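3.2 Sorting at the household level

Most studies of clothing reuse begin at the collection point, where bags have already been filled and tied. By then the main decisions have been made. We were interested in the earlier stage, when a household decides which garments stay in use, which are passed on and which are thrown out. Long-sleeved garments made of several colors of fabric were of special interest, as they came up often in the pilot interviews as items people found hard to place.
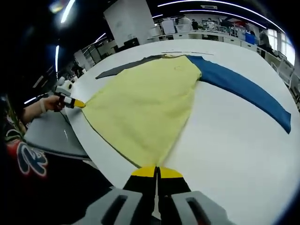
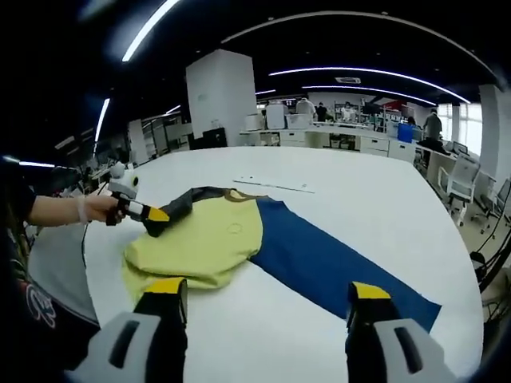

Figure 4. Long-sleeved garment with a yellowish body, a blue sleeve and a dark gray section, on a white table.

One respondent in Pranska told us that she never really decided to get rid of a shirt, she only moved it to a lower shelf each year until it was under everything else. Similar accounts came from all three towns. Clothing was seldom judged on a single occasion. It moved through a series of places in the home - closet, chair, drawer, box - and each move made it a little less likely to be worn again.

We interviewed members of 200 households in Pranska, Sotudness and Jirno. Each household was visited twice, once in October and again 6 months later. At the first visit, respondents were asked to pick out 15 garments they had not worn during the past year and to say what they expected to do with each one. At the second visit we asked what had been done. Interviews were held in the home where possible, usually in the evening, and lasted roughly an hour.

The gap between the two sets of answers was wide. Many garments that respondents expected to donate were still in the home at the second visit, often in the same place. Garments marked for repair had the poorest record. Respondents named the lack of matching thread, the lack of a clear work surface and uncertainty over whether the repair would show. The last reason was given more often for garments with panels in contrasting colors, where a seam is part of the look of the piece.

Households in Sotudness differed from the others in one respect. The Nina exchange, a monthly swap held in the town library, gave residents a fixed date by which to decide. Respondents who used the exchange had fewer undecided garments at the second visit, although they also brought home more clothing than those who did not. We did not weigh the items and cannot say whether the total amount of clothing in these homes rose or fell.

Two limits should be noted. Respondents chose the garments themselves, and items they had forgotten could not be included. Storage outside the home, such as a shed or a relative's attic, was not covered either. In Jirno, where apartments are small, this second limit may matter a good deal, and the figures for that town should be read as a low estimate of what households keep.

Children's clothing was left out of the main analysis. It is outgrown on a fairly regular schedule and tends to pass between families by arrangement, and we treat it separately in Section 3.4.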